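2nd October — flower cell, left arm

Found it! Or found most of it, which after the week we've had feels like the same thing.

Quick recap for Caradog and anyone else picking this up cold. The left arm has been faulting out part way through the sort, always on a "gripper position lost" error, and always when it was reaching out to the far side of the table. The arm stops dead, the fingers hold whatever width they had, and you can't clear it from the pendant without homing the gripper. With a stem between the fingers, homing is a terrible idea (ask me how I know — one chewed rose).

I had blamed the Borkero driver update, because it went in back in March and I've never fully trusted it. Rolled it back first thing. Fault came back on the second run, so sorry, Borkero, you're off the hook. Put the new version back on.

Next I pulled the log and lined up the joint angles against the fault times. What a lovely plot! Every single stop sits in the same band of wrist rotation, out past the point where the gripper turns over to come at a stem from the left. Nothing at all on the near side. Once you see it grouped like that you stop thinking about software pretty quickly.

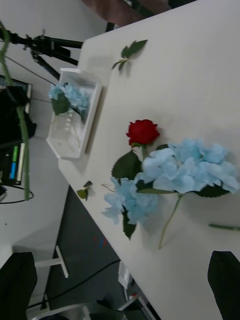

The hydrangeas make it worse than the roses do. The heads are so wide that the planner goes looking for the stem from odd directions, and it'll happily wind the wrist most of the way to its limit to get a clean approach. Roses it mostly grabs from straight above, so the wrist hardly turns. That explains why the rose-only runs at Jomthorpe never showed a thing and they thought we were imagining it.

So, power off, tagged out, cover off the wrist. The encoder lead had been clipped one notch too short and was going tight at full twist. Two of the strands at the connector were broken right through, and the others only made contact when the wrist was somewhere near centre. Wiggle it by hand with the meter on and you can hear the beep drop in and out. Very satisfying.

Re-terminated the lead, gave it a proper service loop, and ran the wrist end to end 327 times with the gripper empty. No faults. Then 5 full sorts with flowers, hydrangeas included, and clean again.

The part I'm less happy about: when the position signal drops, the gripper keeps its last force command and doesn't go limp. On artificial flowers, who cares. On somebody's finger while they're tidying stems, I care a lot. The Bodesari manual says there's a "release on signal loss" option but it ships turned off. I've turned it on for the left arm and tested it by pulling the connector at low force with a foam block in the jaws. Fingers opened in well under a second, both tries.

Still to do:
Check the right arm for the same short clip. Same build, same colour of cable tie, so I'm suspicious.
Turn on release for the right arm too. Until that's done, hands off the table unless the e-stop is in.
Cap wrist rotation in the planner. I don't want to lean on the service loop alone.
Email Borbély with the plot and a photo of the broken strands. They did the original harness and they'll want to see it.

Caradog, the old lead is in the labelled bag in the top drawer — please don't bin it.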